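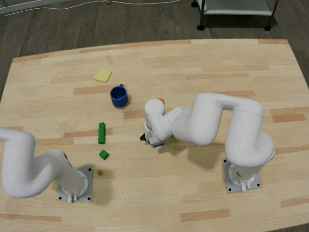
From: Gearóid Moynihan
To: usmani-users
Subject: Re: [usmani-users] Nightly index rebuild skips records with combining accents
Wednesday, 16:42

On Wednesday at 11:08, Heloísa Meireles wrote:

> We moved the Witatgate catalog from Furis to Usmani last month. The
> import reported no errors. Since then the nightly rebuild finishes
> normally but leaves out 88 records. They are in the table, they open by
> record number, and they export fine. They just never come up in a title
> search.
>
> All of the ones I looked at have an accented letter in the title. But
> plenty of other records with accents are found without trouble, so it
> can't be the accent alone. Running the rebuild by hand gives the same
> 88. Dropping the index and starting over gives the same 88.
>
> Is this a collation setting? The database is UTF-8 throughout.
>
> Heloísa

Heloísa,

It is not the collation. UTF-8 allows two spellings of most accented letters. "é" can be one code point (U+00E9) or a plain "e" followed by a combining acute (U+0065 U+0301). They look identical on screen and compare as different strings. Furis stored whatever the cataloger's keyboard or the source file gave it, so an older catalog usually has a mix of both.

The Usmani tokenizer expects the composed form (NFC). When it meets a combining mark it treats the mark as a break, so "Méthode" in decomposed form becomes "Me" and "thode". "Me" is below the default minimum token length and gets dropped. "thode" is kept, but then the title check sees that the rejoined tokens don't match the stored title and the record is skipped. The skip is logged at debug level only, so your rebuild looks clean.

To confirm, set log.level to debug, run one rebuild, and search the log for "title mismatch". The count should match yours. If it comes out higher, the extra ones are probably titles with a non-breaking space, which fail the same check. We had 17 of those.

The fix is to normalize the stored text and then rebuild:

1. Stop the import queue. A record written halfway through will keep its old form.
2. Back up the title, author and subject tables.
3. Run usm-normalize --form nfc --fields title,author,subject --dry-run and read the list.
4. Run it again without --dry-run.
5. Drop the index and do a full rebuild. An incremental one goes by modified date, and usm-normalize leaves that field alone.
6. Restart the queue.

On our catalog step 4 took 76 seconds and the rebuild took over 101 minutes, on a fairly old server with the index on spinning disks. Expect less on anything recent.

Two cautions. Do not use NFKC. It also folds ligatures, superscripts and full-width forms, and there is no way back from that except the backup. And leave the local call number field out of the list – if any of your call numbers are matched byte for byte against printed labels, changing them breaks the match at the checkout desk.

You will also want to set import.normalize = nfc in the main config. It is off by default. Without it the next batch of vendor records will bring the problem back. If you load through Tustach, the setting has to go in the Tustach profile as well, as it writes directly to the tables and never reads the Usmani config.

I have a small patch that raises the skip message from debug to warning. It applies to the current release with some fuzz. I can post it to the list if there is interest.

Gearóid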